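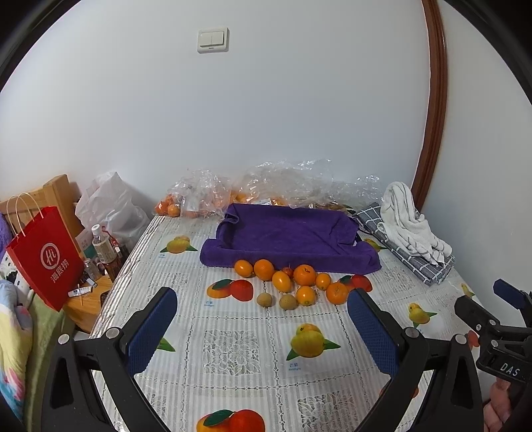 Does Buying Local Fruit Save Anything? A Look at Food Miles in Gidville

Siiri Ruotsalainen and Napaporn Meesuk
Final project report, December 2018

1. Why we picked this

Our town has a "Buy Close to Home" campaign. There are posters for it in the library and in both grocery stores, and the posters say that food from nearby is better for the climate. They give no source. When we asked at the town office where the claim came from, we were told it was "common knowledge." We thought that was a good reason to check it.

Food miles are the distance a food travels from where it is grown to where it is eaten. The idea is easy to understand and easy to print on a sign. Our question was whether the number tells a shopper anything useful, or whether it is mostly a way to feel good at the checkout.

2. What we did

We looked at apples and oranges, and only at two sellers: the Fendix supermarket on the main road and the Tsikata farm stand outside town. For each one we tried to find out how far the fruit had come, what it came in, and how full the vehicle was. In November we also handed out a short survey to shoppers at both places. We got 164 surveys back out of 600. That is a low return, and the people who bother to fill in a survey about local food are probably people who already care about it. Anything we say from the survey should be read with that in mind.

We did not measure any fuel ourselves. We took the size of each load from the sellers and used a fuel rate for each vehicle from our textbook. This means our results are arithmetic built on what people told us. One of us (Napaporn) thinks this is good enough for a comparison. The other is less sure, and the section on problems is longer because of it.

3. The oranges

Oranges do not grow anywhere near Gidville, so "local oranges" should be a short section. It was not, because 31 of the people who answered the survey said they try to buy them. We think they mean oranges from a local shop. The poster does not explain the difference, and we would guess that a good share of the campaign's success comes from this kind of mix-up.

The Fendix produce manager told us their oranges travel 1,307 miles, the last part from a warehouse. The Tsikata stand sells oranges too, in a crate next to the squash. The woman running the stand was open about it and said they are bought from the same wholesaler, Cillix, and driven out in a pickup. So the oranges at the farm stand have gone farther than the ones at the supermarket, in a smaller vehicle, and people drive out of town to get them.

4. The apples

The apples were a better test. Fendix apples had come 1,115 miles by truck. Tsikata apples came from an orchard 40 miles away. On distance alone that is an easy win for the farm stand.

Distance alone is not how fuel works, though. The long-haul truck carries 40,000 pounds and gets 6 miles to the gallon. The pickup carries 800 pounds and gets 16. Divided out per pound of fruit, the truck uses 0.0046 gallons for its whole trip and the pickup uses 0.0031 gallons one way. If the pickup drives to the orchard empty and comes back full, its number doubles to 0.0063, and the local apples come out behind. We were told that it does go out empty "most of the time." We do not know how often that is.

Neither number is large. A shopper who drives 10 extra miles in a car that gets 25 miles to the gallon burns 0.4 gallons. If that shopper buys five pounds of apples, the drive adds 0.08 gallons per pound, many times more than either delivery. We went over this several times because it looked wrong, and Mr. Ruotsalainen (Siiri's father, who keeps truck logs for work) went over it too.

5. Problems with our own work

We left out storage. Apples are picked in the fall, and an apple bought in spring has been in a cold room for months whether it is local or not. We asked both sellers about this and neither could give us a figure.

We left out growing – fertilizer, water, machines. The articles we read mostly agree that this matters more than transport for many foods, but we had no way to check it for these farms.

Our load sizes are for full vehicles. A half-empty truck would double its figure as well, and we had only the manager's word that they run full.

Two fruits and two sellers is a tiny sample. Somebody could do the same project one town over and get the opposite answer.

6. What people said

Asked for their main reason for buying local, more people picked taste than climate. Several wrote in the margin that they like knowing who they are buying from. We have no argument with those reasons. One person wrote that the survey was biased against farmers, and looking back at question 4, the wording was bad ("Do you really believe that...") and we should have caught it.

7. What we think

The poster's claim, as printed, is not supported by anything we found for these two fruits. It may be true for other foods or for people who walk to the stand. We would like the town to either give a source or change the wording to something it can back up, such as supporting area growers.

We sent a copy of our numbers to the town office and have not heard back. Before next season we would like to repeat the apple part with fuel receipts from the pickup, if the Tsikata stand is willing to share them, and fix question 4.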